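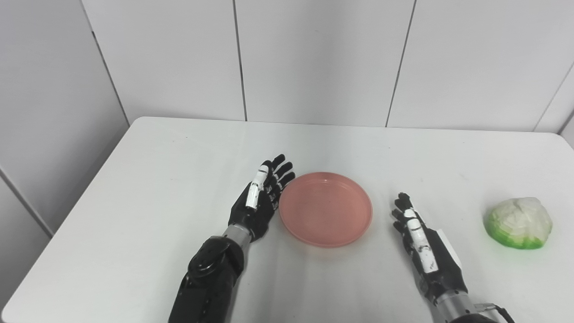

Zakine releases Okavow 2, planning software for two-armed robots

MIRNDEN, January 2, 2020 – Zakine has released Okavow 2, a new version of its motion planning software for robots with two arms and multi-fingered hands. The release is available to current licence holders now and will go on general sale in February.

Okavow takes in camera data and a task written as a short list of goals, such as "cabbage on plate", and works out which arm should do what. Earlier versions planned each arm on its own and then checked the two paths against each other for collisions. If the check failed, one arm was told to wait. Version 2 plans both arms together from the first step, so neither has to stand idle while the other finishes.

"Customers kept asking us why one arm stopped so often," said Consolacion Tan, head of planning software at Zakine. "It stopped because we told it to. Fixing that meant rewriting the core of the planner, and that was most of our work on this version."

The new planner was developed on tabletop jobs using ordinary kitchen goods, including plastic plates and fresh vegetables. The test library that ships with the software contains 439 recorded task set-ups, and users can add their own. Each one stores the starting positions of the objects and both arms, so a plan can be run again after a change to the settings and the results compared line by line.

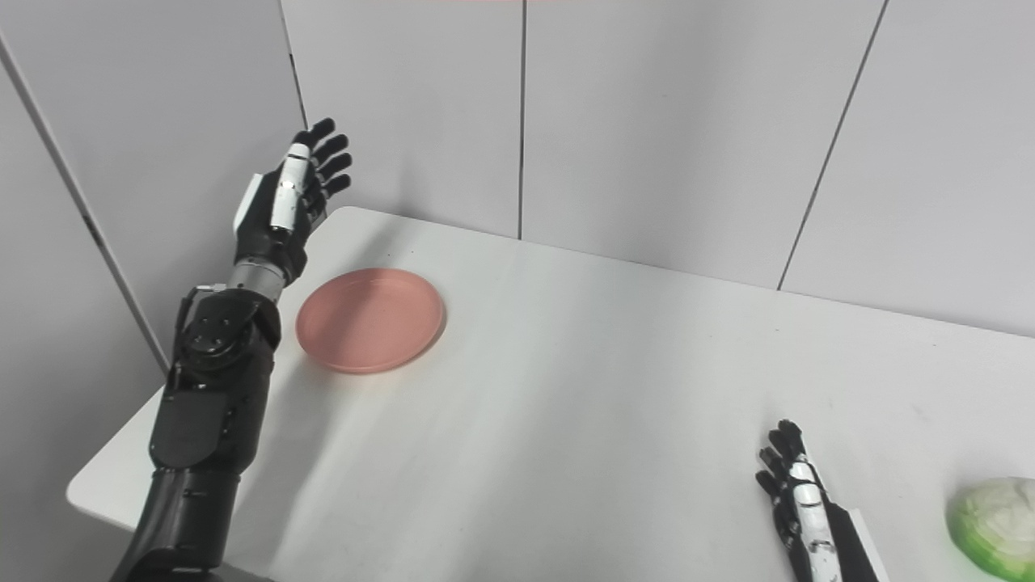
Objects that vary in shape were given particular attention. A plate can be described by a fixed model, but no two heads of cabbage are the same, and leaves hide the true outline. Okavow 2 includes a perception module called Greco, which estimates the size and centre of an object from what the head camera can see and marks the parts it is unsure of. The planner then keeps the fingers clear of those parts until a better view is available.

Greco can also be used when an object is only partly in view. In that case it reports a minimum size and asks the planner for a small head or arm movement before any grasp is tried.

Other changes in this version include:

A colour-coded timeline showing the planned motion of both arms
7 new grasp types for hands with four fingers and a thumb
Import of joint limits and hand models from a single set-up file
Clearer error messages when a goal can't be reached

"The timeline is the part I use every day," said Trinidad Pascual, who leads testing at the company. "I can see where the planner changed its mind and go straight to that step."

Set-up files from the first version will open in Okavow 2, but saved plans must be generated again. A conversion guide is included with the download.

Licence holders can find the release under build number 1381 in their Zakine account. Demonstrations can be booked through the Mirnden office.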